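**Thread: Garnedo 2 and the cord chair results – does anyone buy this?**

### mortise_hal

I've been going through the Garnedo 2 release notes from 9 Jan 2018 and I have a problem with the headline claim. They say the new planner handles "open-structure supports", meaning you can leave a small item on a slatted or strung surface and the arm will pick it up without hand tuning. They ran 3,953 simulated trials to back that up.

Then you get to the appendix, where 306 trials are listed as "planner did not return within budget" and left out of the success rate. The budget is 250 ms. A planner that runs out of time is a planner that failed. I don't know how you get to throw those away and then brag about the remainder.

I loaded their demo room to see what the hard case looks like. It's a dining room with tube-frame chairs strung in black cord, and a slim gray item lying diagonally across one of the seats. That part is a fair choice of problem. You can see floor between the cords on the chair nearest the view, so anything working from depth is going to get a mix of seat and floor returns across the whole target area.

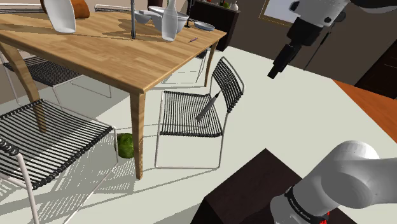
### quillback

Not defending the appendix, but look at where the arm starts. The gripper is already out over open floor with a clear diagonal down to the seat. That's a pretty relaxed query. If it's timing out from there I'd want to know why before calling it a planner problem. My money is on the collision geometry.

What does the chair load as? If they used the render mesh, every cord is its own little tube and the collision checker is going to crawl. If they used a convex hull, the space between the seat and the backrest is solid and the goal pose is in collision before you start.

### mortise_hal

Neither, according to the config. It's a decomposition made by Benkirane, default settings. The seat comes out as a slab. The backrest comes out as a different, thicker slab.

### quillback

So the "open-structure" part of the claim is that they filled in the holes. OK, now I'm annoyed too.

### tern_and_tide

You're both being a bit hard on them. Filling in the seat is what I would do. Why would you want the planner to reason about gaps between cords? You aren't going to send a finger through there on purpose. A slab is conservative and it's cheap to check.

The number I'd complain about is the 250 ms. It's arbitrary. We run the old Garnedo with a one second budget and I can't remember the last timeout that mattered.

### mortise_hal

A slab is conservative until the item sags below the top of the slab. Cords have give in them, or at least the real ones do. If the object pose comes from perception and the support comes from a slab, you only need a small disagreement for the object to be inside the furniture. Then either the goal gets rejected or somebody adds an exception to allow contact, and I'd like to know which one they did. It isn't in the notes.

And one second is fine if you plan once. They advertise replanning while moving.

### pelt_wheel

They allow contact. Look in the task file for the allowed collision pairs. Fingers against chair is switched on for the whole approach, all the way from the pre-grasp.

So the success rate counts runs where the fingers go straight into the seat. In sim, with a rigid slab, that just looks like a firm landing.

### tern_and_tide

Contact between fingers and support is normal for picking thin stuff off a surface. Everybody does it on tables.

### pelt_wheel

On tables, sure. A fingertip that lands on a table stops. A fingertip that lands between two cords keeps going, and then you close on the cords along with the item and lift the chair.

### sallowmere

Coming at this from perception, because I think the planner is getting blamed for something upstream.

I rendered the wrist view with Pristness as the depth cleanup stage, using the same scene. Before you argue about slabs, look at what the estimator has to work with. You've got a translucent gray body lying over dark cords, with light floor showing in the strips between them. The cords are still visible around it. The only bits with any decent contrast are the black collar and the little dark red tip, and those are at the far end from the fingers. At the near end the body runs right up to the upright finger pad, so the gripper is covering part of what you're trying to fit.

Then check the chair leg on the right, next to the lower corner of the strung panel. There's a jagged light and dark pattern down the side of the tube, and the shadow on the floor beyond it is full of tiny white specks and broken lines. I read that as a rendering artifact. If your segmentation was trained on renders like this, it has learned from that speckle too, and I have no confidence at all that it learned to ignore it.

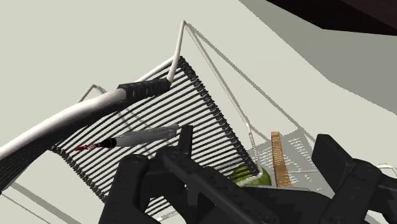 ### quillback

That's a useful view, thanks. The striping is worse than I pictured. What does Pristness do with the gaps? Does it fill them at the seat height or leave them as floor?

### sallowmere

Depends on the window size, which is the bad part. With a small window it leaves the gaps alone and the item comes out in ribbons. With a large one it pulls everything up to the cords and you lose the edge of the item. I tried a few sizes in between and the fitted pose rolled around the long axis from one tick to the next. The position was steadier than I thought it would be. The roll was junk.

### tern_and_tide

Roll on a bottle-shaped thing doesn't matter for a parallel grasp though. It's close enough to round.

### sallowmere

It matters to Garnedo, because Garnedo uses the full pose to pick from its grasp table. When the roll flips, the top-ranked grasp flips with it, the goal jumps, and the replanner starts over. I'd bet a fair share of those 306 are exactly that. The planner was never slow. It was handed a new question before it could answer the old one.

### mortise_hal

Now that I'd believe. But it makes the exclusion look worse! If the timeouts come from unstable poses, then the trials they dropped are the ones with the hardest perception, and the success rate is measured on whatever was left.

### tern_and_tide

If. You're building a lot on a guess. Did anyone check?

### pelt_wheel

Fair point. I don't have the logs. I asked on their tracker back in August, when it was still a beta, and was told that per-trial logs would be out "with the release". The release is out. No logs.

Radwa Ramadan maintains the benchmark scripts and she does read this board, so maybe she can say.

### r_ramadan

I do read it. A few answers.

The logs are coming. They were held up because the scenes were generated with Wellitent and we had stored the random seed but not the asset version, so a rerun didn't place the clutter in the same spots. That's our mistake and it's being fixed.

On the excluded trials: the exclusion was meant to separate compute limits from planning failures. I argued for reporting both numbers side by side and I still think we should have. I'm adding the combined rate to the notes.

On contact: pelt_wheel is right that finger-chair contact is allowed from pre-grasp onward. It should only open for the last segment. I don't agree that it inflates the result by much, because we also reject any run where the commanded and measured joint torques diverge past a limit.

On the roll issue, I can't confirm or rule it out yet. The goal ID is logged at each replan, so it will be easy to check when the logs are up.

### pelt_wheel

Thanks for answering. The torque check is only as good as the contact model, and a rigid slab will give you a clean spike every time. Cords won't. So I'd expect that check to pass things on hardware that it catches in sim. But a combined rate is a good start.

### quillback

Agree with that. Radwa, would you take a patch that swaps the slab for a row of capsules? One capsule per cord is cheap to check, a lot cheaper than the mesh, and then the seat at least has gaps where the seat has gaps.

### r_ramadan

Yes, if the timing holds. Please include the backrest. We see more trouble there than on the seat.

### mortise_hal

I can believe the backrest is where it hurts. I moved the camera over to the far side of the table and looked back at the arm with it folded down. The gripper sits right across the opening of the chair from there, backrest on one side of it and the tabletop edge in front. Turn the backrest into a thick slab and you've taken a good chunk out of the free space in the one area the wrist has to move through. Another chair of the same kind is over on the other side of the pedestal, so swinging around that way isn't free either. 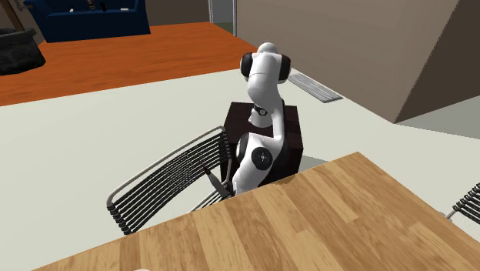 *Demo room from across the table, arm folded low behind the far edge.*

I'd also point out that a fixed camera placed here would be close to useless for the seat. The table hides most of it. So you're stuck with the wrist camera and its stripes, and every fix on the perception side has to come from that one view.

### tern_and_tide

Or plan a look from higher up before committing. One extra waypoint above the seat, hold still, take the pose once, freeze it, go. We do that on everything shiny or see-through. It isn't clever but the goal stops jumping.

### sallowmere

I'd be fine with that, and I'd bet it clears most of the timeouts. It also means giving up the replanning-while-moving story, and that story is the whole reason for version 2.

### tern_and_tide

Then give it up for strung chairs. Keep it for tables.

### mortise_hal

They can do that, but then the notes need to say so. "Handles open-structure supports" and "handles them if you stop and freeze the pose first" are different products to anybody deciding whether to upgrade. I'm staying on the old version until the logs are posted and somebody outside the project has rerun them.

quillback, post the capsule branch when you have it. I'll run the backrest cases with fingers-chair contact off until the last segment and put the timings in this thread, good or bad.

### quillback

Seat is done, backrest is giving me grief because the cords wrap around the tube at both ends and I get overlapping capsules all along the frame. I'll probably drop the wraps and fatten the tube a little. Branch goes up when that's in.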